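How a centrifuge sorts things out

If you leave a jar of muddy water on a windowsill, the mud slowly sinks. The sand goes first, then the finer grains. The very smallest bits may stay floating for days. Gravity pulls on all of them, but it pulls small things down through water very slowly.

Scientists often need to separate things much smaller than mud, such as the cells in blood. Waiting is not practical, so they use a centrifuge. A centrifuge is a machine that spins tubes of liquid in a circle at high speed.

When something moves in a circle, it has to be pushed towards the centre all the time, or it would carry on in a straight line. You feel this on a roundabout - your body tries to go straight on, and the side of the roundabout pushes you inwards. In a spinning tube, the heavier parts of the liquid end up at the far end, away from the centre. The lighter parts stay nearer the middle.

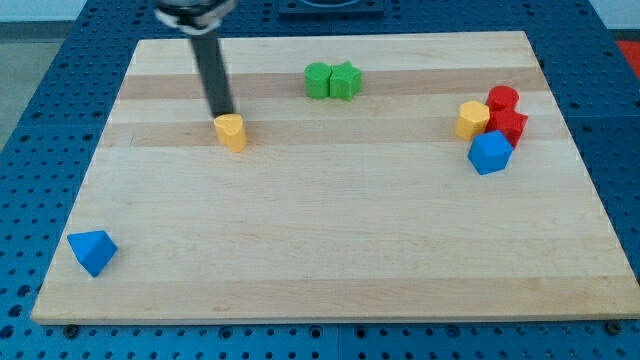
Blood is a good liquid to learn about first. It contains red cells, white cells, tiny pieces called platelets, and a pale yellow liquid called plasma. After spinning, these lie in layers. Think of the bands on the wooden board, some very pale cream and some a darker honey colour, and imagine them stacked up inside a tube. In blood the dark red layer is at the bottom, the plasma is at the top, and a thin whitish layer lies between them. The thin layer holds the white cells and platelets.

The strength of the spin is measured in "g". One g is the ordinary pull of gravity on Earth. At 1000 g, everything in the tube is pressed outwards with 1000 times that pull. Speed is measured separately, in turns per minute. A small centrifuge and a large one turning at the same speed do not give the same g - the wider the circle, the greater the force.

The tubes must be balanced. If one tube is full, another tube of the same weight goes exactly opposite it. Without this the machine shakes and can be damaged. The lid stays locked until the spinning has stopped.

Words to know
Plasma: the liquid part of blood.
Platelets: tiny pieces of cell that help blood to clot.
Pellet: the solid lump left at the bottom of a tube after spinning.

Written by Pin-yu Chuang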